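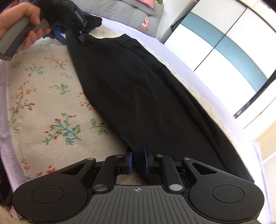 Home Shop Folding Help FAQ Contact

Folding leggings and stretchy pants: your questions

I sell secondhand activewear through my little shop, Trulach, so I fold a LOT of black leggings (93 pairs last September, and yes, I kept a tally). These are the things people write in to ask me.

Do I need a table?
Nope! I do mine on the bed. A pale bedspread is great for black clothes, you can see right away where the edges are.

Why do mine always come out crooked?
Usually the waistband. If it's gathered it bunches up and pulls one leg shorter than the other. Pull the waist and the ankles away from each other first, nice and gently, then lay one leg on top of the other and smooth from the middle out.

Do the wrinkles matter?
Soft ones, not really. They mostly drop out once you put the things on. I'd worry more about a hard crease down the front (ask me how I know).

Fold or roll?
I fold for drawers and roll for suitcases. For a drawer I go in half lengthwise, tuck the pointy bit of the seat in so you've got a straight edge, then in thirds from the ankle up. A 12 inch deep drawer holds mine standing on end.

What about wide legs or a layered front?
Same idea, but flatten the back layer before the front one. Slippery fabric might take you a couple of tries, mine does!

Can I hang them instead?
Sure, over the bar of a hanger. I wouldn't use clips, they leave little dents in the waist.

Last updated Mar 6, 2025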